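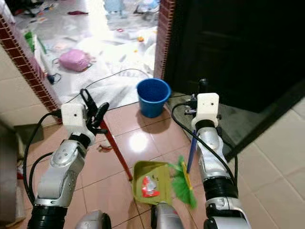
# Chapter 9: Feeding the Soil in a Small Garden

Many people who begin a garden think first about the plants and much later about the ground under them. In this chapter we go the other way. We will study what the soil gives to vegetables and flowers, how it becomes poor, and how a gardener can make it rich again with compost, leaves and a little patience.

## 9.1 The garden on Undola Street

Laine Mockus received a garden plot behind her apartment house on Undola Street. The plot was 300 square feet, and the earth was pale and hard like an old road. In the first summer she planted beans, squash and lettuce. The beans grew to the knee and stopped. The lettuce became bitter before the end of June.

She did not buy fertilizer. In the fall she covered the whole plot with fallen leaves, and on top of the leaves she put half-ready compost from a neighbor. In March she opened the layer with a fork and found dark, soft earth in the upper two inches – under it the ground was still pale. She kept a notebook, and one page of it says:

> Sunday, February 2, 2020. Snow is gone from the south side. Leaves on the bottom are black and come apart in the fingers. Many worms near the fence, none by the gate.

We will come back to this notebook several times, and also to the question of the gate, where people had walked for many years and pressed the soil down.

## 9.2 What soil is made of

Soil has four parts: mineral grains, water, air and organic matter. The mineral grains are sand, silt and clay. A gardener can hardly change them. The organic matter is the remains of plants and animals in different stages of decay, and this part can be changed a great deal, even in a few seasons.

Organic matter holds water in the same way as a sponge does. It also feeds the small living things which turn dead leaves into food for roots. When we take away every stem and leaf after the harvest, this food is taken away too, and the soil becomes a little poorer each year.

## Words to know

- **Compost:** plant remains that have decayed into a dark, crumbly material.
- **Mulch:** any layer laid on top of the soil, for example straw or leaves.
- **Compaction:** the pressing together of soil, so that air and water move through it with difficulty.

## Before you read on

Take a handful of damp soil from a place you know and press it in your fist. Open the hand and touch the lump with one finger. Write down if it falls apart, breaks into large pieces or keeps its shape. You will need this note in section 9.3.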